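4. Setting the grip force (two-arm jobs)

I do this bit with a whiteboard and a marker, as you can see straight away when a setting is off. The Venlow fingers are the chunky ones, so I give them the board and let the other arm do the writing.

1. Open the grip page in the controller and set the holding arm to 454. That's my number from the Luterdale bench - yours may want a bit more.
2. Close the fingers on the lower end of the board, one on the rim and one on the white face.
3. Set the marker arm to 52. Go gently here, pens roll in the fingers if you squash them!
4. Bring the felt tip down until it only just touches, then save the pose.

Caution: never go over 1000 on the holding arm. I did it once in May and spent the evening looking for bits of rim.
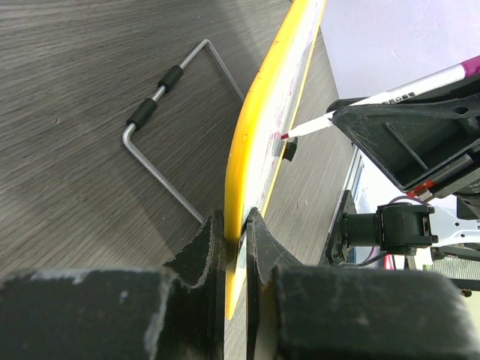
5. Run the short line test at the slowest speed, 2 times over. If the second line wanders off the first, the board is slipping, so go back to step 1 and add a little.

Note: scuffed finger pads are fine, but wipe the dust off before you start.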